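De: Vasilis Hodžić
Para: lista celda-bimanual
Asunto: Re: [celda-bimanual] Parada por sobrecorriente en la mano derecha

Retomo el hilo con lo que he podido sacar de los registros. Cito lo relevante del mensaje anterior y contesto debajo.

> La tarea de manipular cajas pequeñas con las dos manos se
> interrumpe en el ciclo 3685 con sobrecorriente en el pulgar
> derecho. Tras rearmar, el pulgar obedece pero la posición que
> devuelve no coincide con la consigna. ¿Es la calibración o es
> el cable? En la celda de Kurtuluş tuvimos algo parecido y
> acabamos cambiando el actuador sin necesidad.
>
> Otra duda: el supervisor para la mano, pero el brazo sigue la
> trayectoria hasta el siguiente punto. ¿Es lo previsto?

Empiezo por lo segundo, que me parece más grave. No es lo previsto. El supervisor de Trunard publica el fallo de mano en un canal que el planificador del brazo consulta cada 500 ms. En ese intervalo el brazo continúa con los dedos bloqueados en la última posición. Con una caja de cartón el daño es menor; con una persona recolocando piezas, no. Hasta que se corrija, en nuestra celda la tarea sólo se ejecuta a velocidad reducida y sin nadie dentro del alcance de los brazos.

Configuración en la que lo he reproducido: mesa blanca, las dos manos negras montadas, una caja de RealSense a la izquierda y otra caja negra más cuadrada detrás. La posición de partida es con ambas manos por encima del tablero y los brazos quietos.
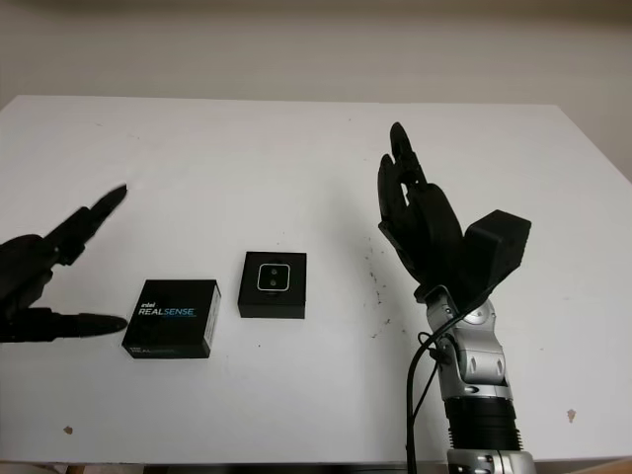
En cuanto al pulgar, he repetido la secuencia 5 veces con el archivo de calibración antiguo y el fallo aparece en 4. El patrón es el mismo en todas: la corriente sube de forma escalonada durante el cierre, el encoder deja de avanzar y el controlador insiste hasta que salta la protección. Si la obstrucción fuera mecánica esperaría una subida brusca y siempre en el mismo ángulo, y el ángulo varía de una repetición a otra.

Eso me inclina por el cableado. Moviendo la muñeca sin objeto, la lectura del encoder se pierde cerca del extremo de la rotación y vuelve al deshacer el giro. Con la muñeca quieta no he conseguido provocarlo. No lo doy por demostrado - falta medir continuidad con el conector abierto - pero cambiar el actuador ahora sería repetir lo de Kurtuluş.

La calibración también está mal, aunque creo que es un problema aparte. Al rearmar, Flikadness toma como cero la posición actual del dedo sin comprobar que haya llegado al tope. De ahí el desfase con la consigna.

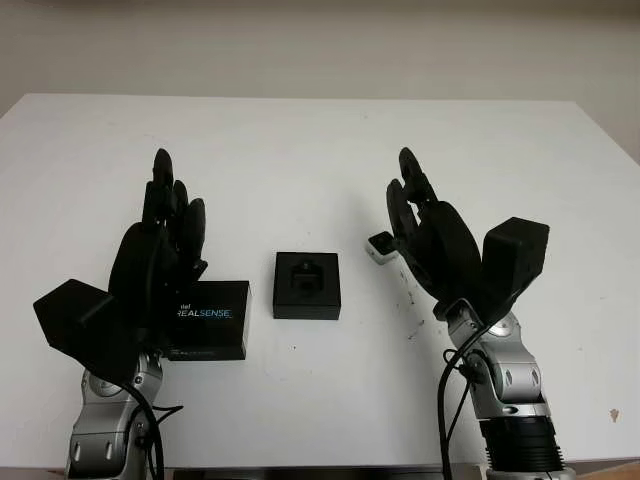 Las dos manos sobre la mesa, con la caja de RealSense, la caja negra pequeña y el objeto blanco y negro junto a la mano derecha.

Lo que propongo:

- Que el fallo de mano entre en la cadena de parada del brazo por hardware, sin pasar por el planificador.
- Bloquear el rearme en Flikadness si no hay búsqueda de tope completa.
- Medir continuidad del cable de encoder en todo el recorrido de la muñeca, con la celda consignada.
- No subir el umbral de corriente. Ya se sugirió en otro hilo y sólo retrasa el disparo.

He abierto incidencia con Climemlow por el primer punto, con los registros adjuntos. Si alguien tiene trazas de corriente de la mano izquierda en la misma tarea, me servirían para comparar. Yo las mías las perdí al reinstalar en septiembre.

Vasilis Hodžić

Mensajes recientes en esta lista
Re: Latencia del canal de fallos en Trunard
Flikadness: búsqueda de tope tras rearme
Umbral de corriente en dedos, otra vez
Recambio de cables de muñeca
Re: Velocidad reducida en modo manual
Formato de los registros para Climemlow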